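Hovon Shared Kitchen, Stuvotbridge
User Guide for Residents and Visiting Groups
Section 4: Setting Up and Keeping the Worktop
Issued 15 August 2022

4.1 Purpose of this section

This section covers the worktop, the small appliances that stand on it and the containers kept alongside them. It applies to every group with a booking. Hobs, refrigerators and waste are dealt with in Sections 5 to 7.

The worktop has a white, grey-veined marble pattern and marks more easily than it appears to. Cutting directly on the surface is not permitted at any time. A grooved cutting board is provided and should stay in the middle of the counter, where it can be reached from either side.
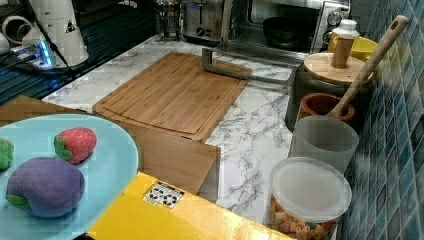

Groups that bring additional boards must take them away at the end of the booking. Boards left behind are placed in the Nonen cupboard and kept for 16 days.

4.2 Before you begin

1. Wipe the worktop with a damp cloth and dry it.
2. Lay the cutting board flat, groove side up. No part of it should project over the front edge while a knife is in use.
3. Check that the lids of all storage canisters are fully seated.
4. Move play food and other children's items away from the area where real food will be cut.

Note: The soft toy fruit belongs to the family corner. It may be handled freely but must not be rinsed in the sink. Report soiled pieces on Form 52.

4.3 Placing the appliances

The toaster oven, the two-slot toaster and the kettle are kept together at one end of the worktop.

1. Place each appliance on a level part of the worktop with its feet clear of any cable.
2. Leave a clear space of 80 mm between the toaster oven and the wall.
3. Unplug the toaster oven when it is not in use. The plug may rest on the worktop, provided that the surface is dry.
4. Fill the kettle at the sink and return it with the spout facing away from the toaster.
5. Before switching on the toaster, slide the cutting board clear of it.

Caution: Do not cover the top of the toaster oven. Cloths, plates and packets must be kept off the metal panel, including when the oven is cooling.

Caution: Never reach into the toaster slots with a utensil. Unplug the toaster and allow it to cool before removing trapped bread.

4.4 Containers and utensils

Containers stand in a row along the back of the worktop, against the tiles. Wooden spoons are returned to the brown holder with their handles upwards. Dry goods remain in the clear canisters – they are for general use, and a canister that is nearly empty should be entered in the stores book.
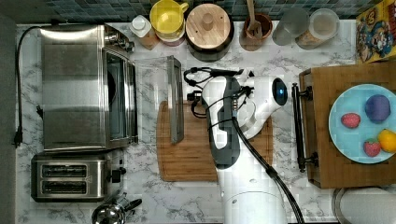 Mujić wrote in the stores book in July that oats and cereal ought to be kept nearer the toaster, as breakfast groups cross the whole kitchen for them. The request was considered and the present order has been retained, although groups may move dry goods during a booking and put them back afterwards.

4.5 Leaving the worktop

1. Switch off and unplug all appliances.
2. Wash the cutting board by hand, dry it and return it to its place. Do not soak it.
3. Empty the crumb tray of the toaster – a full tray is the most common fault reported.
4. Return plates and mugs to the back of the worktop.
5. Wipe down the tiles wherever they have been splashed.
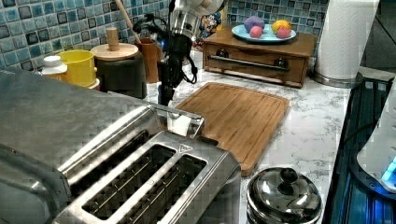 Fig. 4.3 Toaster, cutting board and drawer box with blue plate.

Note: Items may be stood on top of the drawer box if the drawer can still be opened without moving them.

Faults and breakages are to be reported to the kitchen office on extension 109 before the key is returned.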